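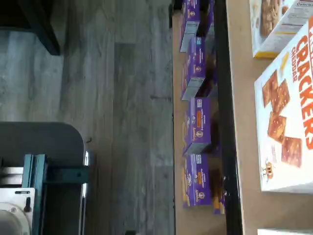

Purple snack cartons set out in a row along the edge of a wooden surface.

Storing Boxed Snacks and Dry Goods
Household Information Sheet 22
Larneta Home Services, Flarkovau
Revised 18 August 2026

Scope

This sheet applies to packaged snacks, crackers, cereals and similar dry goods sold in light cardboard cartons. It is intended for residents of Larneta housing and for anyone responsible for a shared pantry in the Selvanayagam Building. Refrigerated goods are dealt with in Sheet 60. Bulk flour, rice and pulses are mentioned only briefly, as they should be decanted on arrival.

Sorting before shelving

Cartons should be sorted on a clear counter or table before any of them go into a cupboard. Groceries put away directly from the bag tend to end up in front of older stock, and the older stock is then forgotten until it is past its date.

Wipe the surface and let it dry. Stand the cartons along it in a single row, keeping each product together. Several boxes of the same product should be treated as one group and given one place in the cupboard. Where a household buys more than one flavour from the same brand, the cartons are often close in colour, and the label should be read before they are grouped. Annie's boxes, with their round bunny logo, are easily recognized as a brand from across a kitchen; the variety printed on the carton still needs to be checked.

Bring out whatever is already in the cupboard and add it to the row. Open packages go at one end. Anything torn, crushed at the corner or stained should be set aside and looked at separately.

A long counter is best for this work. On a narrow table, keep the cartons a little back from the edge if small children or pets are in the room.

Reading dates

In Canada, a best-before date is required on most prepackaged foods that will keep for 90 days or less, and many manufacturers print one on longer-lasting goods as well. It refers to quality in the unopened package. Once the package has been opened the printed date no longer applies, and the contents should be used within the period suggested by the manufacturer, if one is given.

Dates are commonly printed on the top flap or an end panel, sometimes in faint ink. Residents who find them difficult to read may copy the date onto a strip of masking tape and fix it to the end that will face outward. Use a soft marker. Write the month first, in letters, to avoid confusion between day and month.

Arranging the shelf

Stand cartons upright with the narrow end facing out, in the manner of books. More fit on the shelf this way, and a single carton can be withdrawn without disturbing its neighbours. Boxes laid flat in a pile are suitable only where the shelf is too low for them to stand.

Place the earliest date at the front, or at the left if the shelf holds only one row. New purchases go to the back or to the right. The direction matters very little provided everyone in the household uses the same one, and in shared kitchens it should be written on a card inside the cupboard door.

Deep shelves are better fitted with shallow bins that slide forward. The Plirkus bin supplied in the Selvanayagam Building holds a single row of standard cartons and may be requested from the front office under item number 221. Residents are welcome to use bins of their own. A shoebox with the lid removed serves perfectly well for individually wrapped bars.

Leave a small gap at the end of each row. A shelf filled to capacity will be taken apart the first time someone is in a hurry.

Heavy jars and tins belong on a lower shelf than cartons. They should not be stored on top of them.

Keeping or discarding the outer carton

There is some disagreement on this point and practice is left to each household. The carton carries the ingredient list, the allergen statement, the date and any preparation directions. It also stands up by itself, which a loose pouch does not. Its disadvantage is that it conceals how much is left.

Where the outer carton is removed, the following should be kept with the contents:

Product name and variety
Ingredient list and any "contains" or "may contain" statement
Best-before date
Preparation directions, if the product is cooked

The simplest method is to cut the relevant panel from the carton and slip it into the container, printed side out. A photograph kept on one person's telephone is not adequate in a shared kitchen.

Households in which anyone has a food allergy are advised to keep all original packaging until the contents are finished, and to place these products on a shelf of their own. Recipes change from time to time. A familiar carton should be read again at each purchase.

Opened packages

Fold the inner bag down firmly, press out the air and close it with a clip. Elastic bands perish in warm cupboards and are not recommended. The carton may then be closed over the bag. Crackers and baked snacks that have softened slightly can often be restored by a few minutes in a low oven, spread in one layer on a baking sheet, and should be cooled completely before they are returned to a container.

Restrict each product to one open package at a time. If 2 packages of the same product are found open, combine them only when both smell and taste fresh, and keep the earlier date.

Empty cartons should not go back on the shelf. This is the most frequent complaint received from shared kitchens and it is easily remedied.

Temperature, moisture and light

Dry goods keep best in a cool, dry, dark cupboard. Avoid the following locations:

The cupboard directly above the range
The cabinet beside the dishwasher vent
The top of the refrigerator
Beneath the sink
Any sill or open shelf in direct sun

Basements are acceptable if they are dry year-round. In an older house this should be confirmed in spring, when the ground is wet, and cartons should in any case stand on a shelf and never on a concrete floor. Cardboard draws moisture quickly. If the lower edge of a box feels soft or appears wavy, move the contents to a sealed container and inspect everything on the same shelf.

Pantry moths and beetles

Fine webbing in the corners of a package, small clumps in flour or cereal, or moths flying near the ceiling in the evening all call for immediate attention. Light cardboard and thin plastic offer little protection, and insects can pass from one carton to the next.

Remove everything from the affected cupboard. Seal infested packages in a bag and take them to the outdoor bin on the same day. Vacuum the shelves, the shelf-pin holes and the hinges, and empty the vacuum outdoors. Wash with warm soapy water and dry thoroughly before restocking. Insecticide sprays should not be used where food is stored. Sound packages may be returned in glass or rigid plastic containers with tight lids, and should be checked weekly for the following two months.

Tenants of Larneta housing should report any recurrence to the front office so that neighbouring units can be inspected.

Seasonal review

A full review of the pantry is recommended twice a year. Many households find early December convenient, ahead of holiday baking, with a second review in June. Shelves are emptied, wiped and restocked, and goods that will not be eaten are removed while they are still within date.

Unopened, undamaged packages may be left in the donation bin in the Flarkovau lobby. Home-decanted goods, opened packages and cartons without a legible ingredient list cannot be accepted. Please do not remove multipack items from an outer box if the ingredients are printed only on that box.

Recycling

Flatten all cartons. Remove inner bags, which are collected separately in some municipalities and not at all in others; the local collection calendar should be consulted. Plastic windows may be torn out where this can be done easily. Cardboard soiled with grease goes into the green bin where food-soiled paper is accepted.

Related sheets

Sheet 60: Refrigerator Storage and Cleaning

Printed copies are available in large type from the front office.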